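首页 课程 讲义 实验预约 资料下载 联系助教
课程主页 > 机器人操作实践 > 讲义 > 第七讲 夹爪的试用与比较

第七讲 夹爪的试用与比较

上一讲把手臂的零位和限位讲完了，课后有不少同学来问，什么时候才能真正抓东西。这一讲就抓。不过在动手之前，还是想请大家耐着性子先读完这几页，因为夹爪这个东西看起来简单，两片爪子一开一合，可真要说清楚“这个比那个好”，往往要费一番口舌。我自己刚开始带这门课的时候，也是凭手感给学生推荐，后来被问住过几次，才老老实实把试验的办法整理成了现在这份讲义。

一、这次要比较什么

本讲用到三种夹爪，都装在同一型号的手臂上。Ferkton 是平行开合的，两指始终保持平行，行程不大，胜在稳当；Plollen 是单侧转动的，一边固定，一边像嘴巴那样张开，对位置偏差比较宽容，但是夹紧的时候指尖会走一小段弧线；Mansilla 是软指，指面能顺着物体的形状变形，抓圆的、滑的东西很讨人喜欢，代价是松开时慢半拍。控制器统一用 Pondero，三种夹爪的接口都已经配好，大家只要在菜单里选对型号就行。选错了也不会坏，只是开合的方向会反，第一次看见难免吓一跳。

请注意，我们比较的是“夹爪加手臂加控制器”这一整套东西在某个任务上的表现，离开任务谈好坏意义不大。有一年有个小组在报告里写“软指最先进，所以最好”，我在旁边批了一句：对谁最好？抓什么最好？希望今年不用再写这句话了。

二、几个要先弄明白的量

夹持力。Pondero 里设定的是电机电流，并不直接等于指尖的力，中间隔着减速和连杆。控制器里的数值从 200 起步，最高到 800，建议大家从低往高试，找到刚好能稳定提起的那一档，再往上加一点点余量。一上来就推到头，薄壁的塑料件很容易压出印子，压出印子之后形状变了，后面的数据就没法和前面的比了。

行程。指尖最大张开的距离。测量的时候用卡尺量内侧，量三次取中间值，别量外侧，外侧有倒角，每个人量出来都不一样。

重复性。让手臂回到同一个点，看夹爪每次落在哪里。这一项常常被误会成夹爪的毛病，其实手臂自身的误差、安装法兰的松动都会混进来，所以换完夹爪一定要重新做一遍空载的重复定位，把手臂那一份先记下来。

容差。故意把物体摆偏一点，看夹爪还能不能抓住。这一项最能看出三种夹爪的脾气，也是我个人最喜欢的一项，每年都有同学做着做着就玩起来了，其实也挺好。

三、台面与试件的准备

台面保持干净，除了试件以外不放别的东西，笔和手机请放到旁边的桌子上。试件有小方块、圆柱、薄片和透明吸塑托盘四样。透明的托盘对相机来说是个难题，反光一强，边缘就不好认，做视觉定位的小组请先把灯调暗，再把相机的曝光降下来，宁可画面偏灰，也不要过曝。只做示教再现的小组可以不管相机，但是托盘的摆放位置要在记录里写清楚。

线缆的事情要多说几句。手臂末端的线要留出余量，腕部转到极限的时候不能绷紧；可余量留得太长，又会垂到台面上，手臂低位横扫时有可能带到试件。每次换完夹爪，请先用低速把几个关节都走一遍，眼睛盯着线，手放在急停旁边。我知道这一步很枯燥，但换夹爪后的故障，我见过的多半出在线上。线头如果有散开的，先断电，再叫助教来处理，不要自己拿胶布一缠了事。

四、操作步骤

步骤一：断电，装夹爪。螺钉先全部带上，再按对角的次序拧紧。装好以后轻轻晃一晃指尖，凡是能感觉到间隙的，都要拆下来重装。

步骤二：上电，在 Pondero 里选择型号，执行一次空载开合，听声音。声音应当是均匀的，中途发涩或者有咔哒声，先停下来查线缆和螺钉。

步骤三：低速移动到试件上方，先不要下降，停住，弯下腰从侧面看一眼指尖和试件之间的高度。只从上往下看很容易误判，特别是试件透明的时候。可以对照下面这个姿态：手臂从左侧伸出，腕部和夹爪悬在透明托盘的正上方，前臂下面那根黑线松松地弯成一个大弧，垂落在白色台面上。请大家想一想，如果接下来手臂要转向另一侧，这段线会往哪里走。
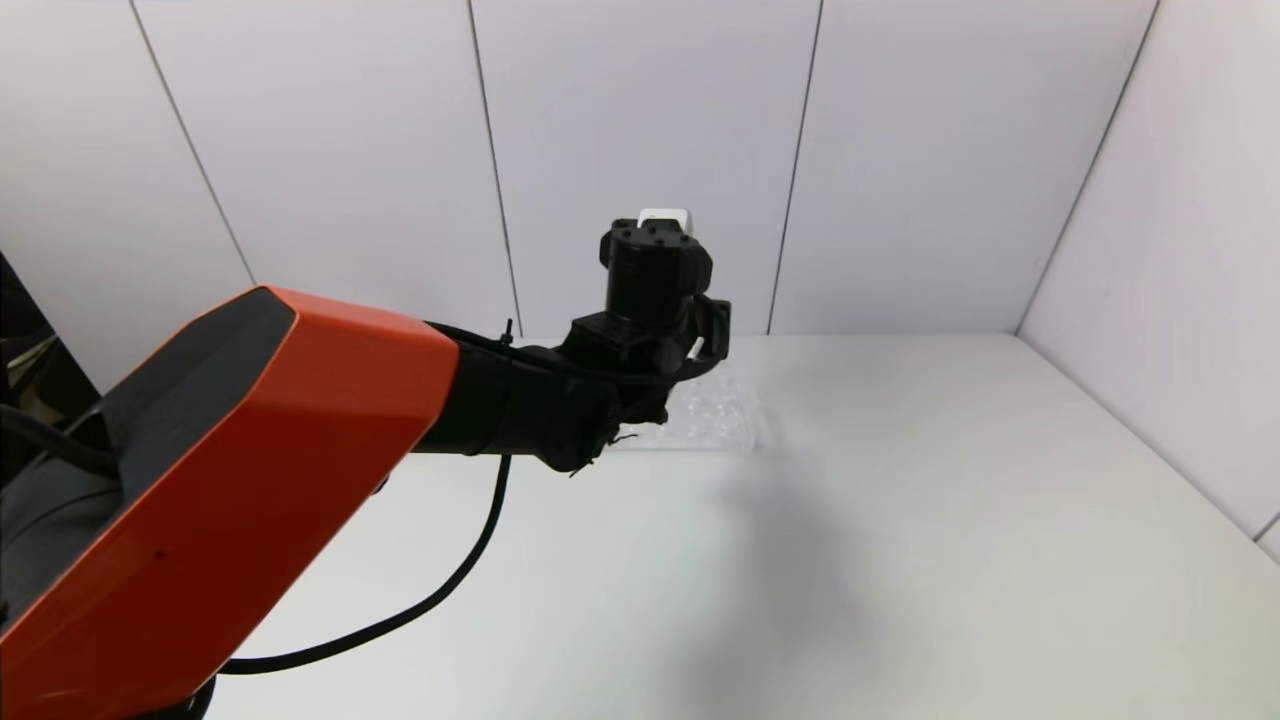 步骤四：下降并夹取。下降速度调到最慢一档，接触之前再停一次。夹紧后等一秒再提起，软指要多等一会儿。提起以后悬停，观察试件有没有下滑或者偏转，然后原位放回。放回的动作也要记录，很多小组只记抓起来没有，可是在实际的产线上，放不准和抓不住是同样让人头疼的事情。

步骤五：每种试件每种夹爪重复 7 次，前后条件保持一致。中间若碰歪了试件，这一次作废，重新摆好再来，同时在备注里写上作废的原因。作废的记录不要删。

步骤六：换下一种夹爪，从步骤一重新开始。一个小组做完全套大约要 200 分钟，请合理安排预约时间，别排在快关门的那一段，不然最后一种夹爪总是做得很潦草，我在数据里一眼就能看出来。

五、记录与讨论

记录表里除了成败，请写上电流设定、摆放偏差和失败的样子。“没抓住”三个字信息太少，是滑脱了、顶歪了，还是指尖压根没碰到，原因完全不同，改进的办法也不一样。写得啰嗦一点没有关系，我批改的时候很愿意读。

讨论部分请围绕下面几个问题写，不必每一个都答，挑你们组真正有数据的来谈：

把同一个试件摆偏之后，Ferkton 和 Plollen 失败的方式有什么不同？
Mansilla 的松开延迟对放置位置有没有影响？换一个电流设定会不会好一些？
如果只允许改一样东西，夹爪、手臂的接近方向或者控制器的参数，你们会改哪一样？
线缆的走法有没有限制你们选择姿态？画一张草图，标出你们觉得应当固定的位置。

最后一个问题往年答的人少，其实很值得写。有一组同学把夹线的位置往后挪了一小段，腕部的可用角度就宽裕了许多，他们的草图现在还夹在实验室的那本旧记录册里，有兴趣的可以翻翻看。

六、提交要求

每组交一份报告，正文不超过 800 字，表格和草图另附。原始记录与报告一起交，手写的拍清楚就可以，不必重新誊抄。下一讲会从各组的数据里挑几份出来一起看，被挑中不代表做得不好，多半是因为里面有意思的失败。下一讲要用到相机标定，请提前把第三讲的附录再读一遍。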